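Open day at Wondetti, or how I spent my Saturday watching slippers

Posted in Days Out | 5 comments | 2 shares

Quick one before I lose the thread, got to be up early. Went to the Wondetti open day over in Piststead. Been meaning to go for ages. Parking terrible, coffee fine, got there late and missed the intro talk so if I get something wrong below blame that.

The place is one long room with stations. Most people went straight for the big arm at the back, the one called Roman, because it's loud and it moves boxes. I gave it maybe two minutes. Then wandered over to where Cosmin Preda was running the tidying demo and basically never left.

Tidying meaning slippers. House slippers, on a low wooden shelf. Two arms, proper hands with fingers, and the job is to deal with the footwear like a person would in their own hallway. Sounds like nothing. I stood there with my coat on and got completely sucked in.

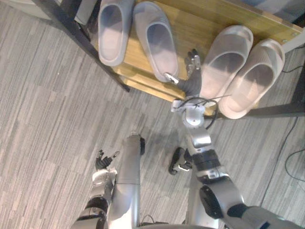

What got me is how slow it is. And how much you start rooting for it. A kid next to me was whispering "go on, go on" the whole time and I was very close to joining in. Cosmin said people always ask why not something more impressive, and his answer was that a box is a box every time but a slipper is soft and has a hole in it and never sits the same way twice. Fair enough! I'd never thought of a slipper as difficult.

He also said they'd done 501 runs on shoes and slippers before letting the public near it, and that they want to get to 3,000 before the next version. I asked what counts as a run. A try, good or bad. I liked that they count the bad ones.

Oana Coman does the hands. She talked me through the fingers for a good while — way more than I deserved, I was asking really basic stuff. Why so many joints, does it feel anything, does it get stuck. (It gets stuck. She's very relaxed about it.) She said the fingertips are the part she's redone most often and teh part she still isn't happy with. Next job for her is grip on smooth soles.

Somebody asked her about laundry and she just laughed, so I'm guessing laundry is a while off. 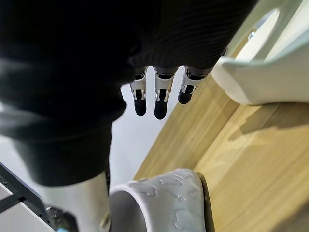
Fingers open over a white slipper, arm in its black knit sleeve.

Other bits, quickly. There was a talk about Hendley, their planning software, which went over my head after the second slide. Sandwiches gone by the time I found them. Got a sticker. Did go back to Roman at the end and ok yes it's impressive, but I'd already picked my favorite.

They're doing another one in November, sign up at the desk or ask to go on the mailing list. Worth it if your anywhere near Piststead. Get there earlier than I did.

5 comments
Share this post

Recent posts
The bus museum, finally
Soup week, part 2
I have opinions about hallway shelves
Piststead market in the rain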